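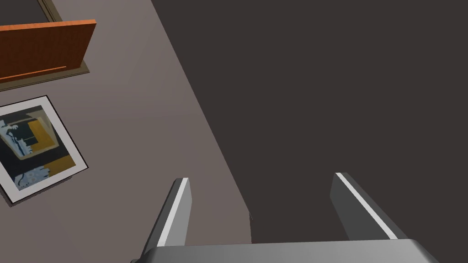
2020-03-30

**Sports Administration, Unit 6: Who decides when a season is over?**

Notes for those who missed the call. Read these before you start the Drudton exercise.

Last time we looked at how a school league builds its calendar. Now we take one apart. The Codinport league put its spring track season on hold, then moved it, then moved it again, and each notice said that "the health of our athletes comes first." I have no quarrel with the sentence. I do want you to notice that it was used to support three different decisions, so it can't be the reason for any one of them.

## Postponed, suspended, canceled

These words get mixed up in press notices, sometimes on purpose.

- **Postponed**: a new date exists, or somebody has promised to set one.
- **Suspended**: no date. Contracts, bus bookings and officials' fees hang in the air.
- **Canceled**: finished. Refund rules apply and eligibility questions begin.

A league has good cause to like the middle word. It costs nothing on the day it's announced. The coaches keep their athletes training, the parents keep their fees in, and the bad news gets delivered later by degrees. Ask who is paying for the wait.

## The "move it to October" argument

Bok-nam Kong's paper (in your packet) makes the case for shifting spring sports to October. It's the best version of the argument I've read, and I still don't buy all of it. Kong assumes that:

1. Fields and tracks are free in the fall. Football and cross country may have views on that.
2. Athletes who play two sports will pick one without much fuss.
3. Seniors don't matter to the sums.

The third is the weak spot. A senior who graduates in June gets nothing from an October season. Kong gives this one footnote. Look at the footnote and decide if it does the job.

## Be careful with the survey

The Bristska district sent a survey to 1327 families and got 300 replies. The headline was that "families back a delayed season." Maybe they do. But the families who answered were the ones who cared enough to answer, and the form had no box for "don't play at all this year." If you leave an option off the form, you shouldn't be surprised when it gets no votes.

I'm not saying the result is wrong. I'm saying you can't tell from this survey, and neither could the people who quoted it.

## What the league can and can't do

A league can usually cancel its own finals. It usually can't stop a member school from holding a meet against a neighbor – read the bylaws, not the website. In the Ji case the two documents disagreed, and the school that had read the bylaws went ahead and scheduled its dual meets. The league called this "regrettable." It did not call it a violation.

## For next time

- Read Kong, pages marked in the packet, including the footnote.
- Find one notice from a league near you and underline every verb. Who is doing the deciding? If the answer is "it was decided," say so.
- Drudton exercise: draft the notice you would send, 6 sentences at most. Don't use the word "unprecedented."

Late work is fine this month. Send it as plain text, please – I can't open half of what I was sent last time.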